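Exclusivity Is a Poor Substitute for a Good Catalog

When Drosport announced in September that it would place its full slate of audio documentaries behind a single subscription, the decision was presented as a natural step for a maturing industry. Listeners, the company said, would benefit from having everything in one place. The argument deserves closer attention than it has received, for audiobooks and spoken-word series are now following a path that television has already traveled, and the results there were mixed at best.

The case for exclusive rights is easy to state. A platform pays a producer a guaranteed sum, the producer is freed from the uncertainty of advertising, and the platform gains something its rivals cannot offer. Ollell, a mid-sized service with 300 original titles, has built its entire business on this arrangement. Its producers are paid on time and its editorial standards are high.

The costs are harder to see because they fall on people who are not party to the contract. Mwende Mushi, who has produced spoken-word series for both large and small services, notes that one of her programs lost most of its audience within a season of becoming exclusive. The program did not change. Its listeners were simply asked to install another application and pay another fee, and many of them declined. A work that had reached 4,000 regular listeners through public libraries was no longer available to any library at all.

Library access should concern anyone who regards spoken-word publishing as part of public culture. Printed books may be bought and lent by any institution that wishes to do so. Exclusive audio is governed by license terms, and those terms commonly exclude lending altogether. Nima Mirzaei has argued that producers should insist on a fixed window — 3 years at most — after which rights return to them and titles may be offered elsewhere. It is a modest proposal, and it would leave platforms with ample time to recover what they have spent. 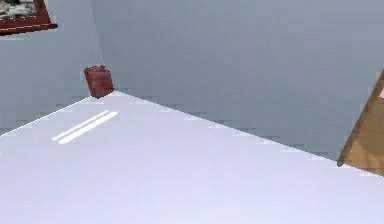

Some services already work this way. Skurnenero releases its series to other distributors after 40 weeks and has continued to attract new subscribers. Its experience suggests that customers stay for the quality of the service, including search, sound and fair pricing, as much as for titles they cannot find anywhere else.

Platforms are entitled to compete, and producers are entitled to accept the best offer they receive. Neither principle requires that a finished work be withheld from the wider public indefinitely. Contracts now under negotiation should state plainly when exclusivity ends, and services that decline to include such a date should be asked to explain why.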